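Working Group on Hand-Shown Tasks
Minutes of the Meeting held on 11 May 2022
13 shares | 2 comments

Represented: Flollum (chair and minutes), Onden, Sánchez, Makevitz

1. Opening and approval of minutes

The chair opened the meeting and confirmed that all four member firms were represented. The minutes of the previous meeting were approved with one correction: under the item on storage, "copied" should read "moved." There were no declarations of interest.

2. Matters arising

The revised operator instructions had been sent to all members. Sánchez had returned written remarks and these were taken under item 5. The question of insurance for borrowed equipment remained open and was carried forward.

3. Report on the kitchen task set

Flollum reported on the recording of the sauce task. The operator wears a glove with a tracker on the back of each hand, takes a brush, and spreads red sauce on a thick slice of bread lying on a plate. The left hand stays by the bread while the right hand does the brushing. The sauce is kept in an orange bowl behind the plate, and a second, empty plate is set to the right.

The meeting was informed that 596 takes had been recorded since the task was approved. Of these, 333 had passed first review. The main causes for rejection were a lost tracker signal, a start made before the recording light was on, and takes in which the operator stopped partway to speak to someone. Flollum considered the share of rejected takes too high and proposed that the start signal be changed from a light to a sound. This was agreed.

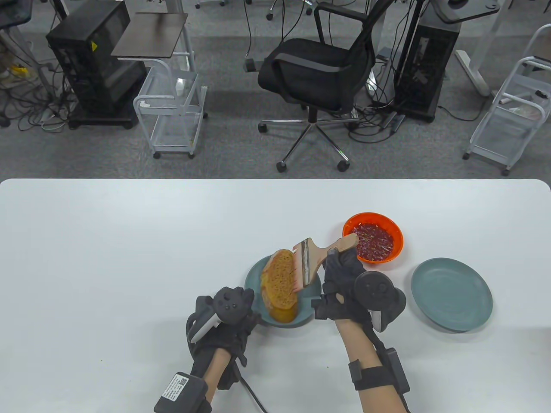

4. Takes with the hand-held gripper

Onden presented its review of takes made with the hand-held gripper. The reviewers had gone through the footage at normal speed and then again at half speed, marking the points at which the brush handle could be followed and the points at which it could not. The handle is long and pale and is generally easy to pick out. Difficulty arises when the tool is tilted far over and the camera looks up past the handle to the ceiling lights. In such moments little of the table remains in view, and the reviewers had been unable to agree on how the take should be labeled.

Onden recommended that a take not be rejected on account of tilt alone, provided the table comes back into view before the next step begins. A written rule to this effect was tabled. The wording was found acceptable except for the phrase "a short time," which Onden will replace with a fixed limit.

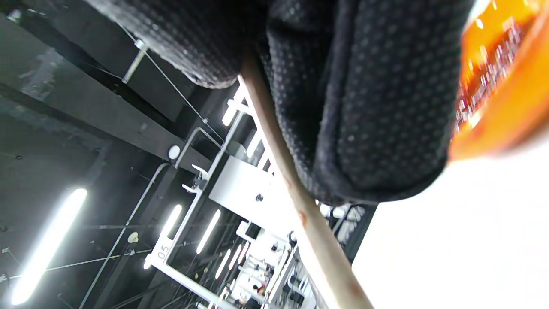
Makevitz asked whether a learner trained on such takes would be expected to manage the same tilt on a robot arm, given that a human wrist turns more freely than most arms in use among the members. Onden replied that the takes would be checked against the reach of each arm before use, and that motions outside that reach would be set aside and kept. Makevitz requested that the check be described in the data notes. Agreed.

5. Operator instructions

Sánchez introduced its written remarks. The present instructions tell the operator to "brush the bread evenly." In the view of Sánchez this leaves too much open, and two operators working from the same sheet had produced quite different motions: one using long strokes from end to end, the other dabbing.

Discussion followed. It was noted that variety among operators was one of the aims set when the work was approved, and that an overly strict sheet would defeat it. It was also noted that some points do need to be fixed so that the takes can be cut into steps. The meeting settled on the following for the next issue of the sheet:

(a) The brush is to be loaded from the bowl before the first stroke. Loading counts as its own step.

(b) The operator chooses the kind of stroke and keeps to it for the whole take.

(c) When the brush is heavily coated, the operator may hold it over the plate with the bristles pointing down before going on. The gloved right hand should grip the handle toward its end, clear of the sauce. Reviewers are to label this as a pause and leave it in.

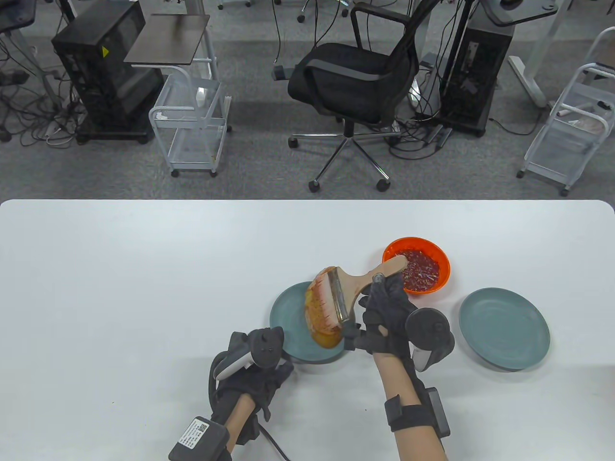
(d) The second plate stays where it is for the whole take, unless the sheet for that session says otherwise.

(e) A glove that has touched sauce is to be wiped before the next take. Sánchez will supply a cleaning note for the straps and cables.

The new sheet is to be issued to all operators once (b) has been tried by at least one operator at each firm.

6. Remote control of the arm

Makevitz gave a short account of its work with remote control, in which the operator moves the arm from a separate seat and watches by camera. The delay between hand and arm had been reduced but was still noticeable to operators during fine work. Makevitz did not propose to begin the sauce task by remote control until simpler tasks had been completed, the first being to pick up an item and set it on a plate.

There was some discussion of low camera angles, which occur in both kinds of recording. With the camera close to the table and tilted, a finger of the gripper may take up a corner of the view as a dark blur while the bowls and plates appear edge-on at the far side. Members agreed that labels should in such cases be given by color and general shape only, and that reviewers should not guess at contents.

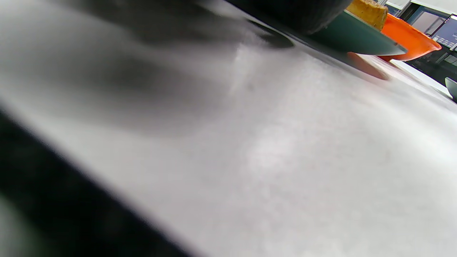
One member objected that labels by color would fail as soon as the dishes were changed, and asked that the position of each dish at the start of a take be written down as well. The chair accepted the point. Position at start will be added to the session form, with left and right given from the operator's side of the table.

7. Storage and access

The shared drive is now over half full. Rejected takes will be kept until the end of the present phase. Read access for Onden reviewers was confirmed.

8. Actions

Flollum: change the start signal to a sound; amend the session form.
Onden: replace "a short time" in the tilt rule; describe the reach check in the data notes.
Sánchez: issue the cleaning note; revise the instruction sheet.
Makevitz: report on the pick-up task by remote control at the next meeting.

9. Any other business

Onden asked that spare glove straps be ordered in a smaller size. Flollum will obtain prices. The date of the next meeting will be sent to members in writing, and the meeting was then closed.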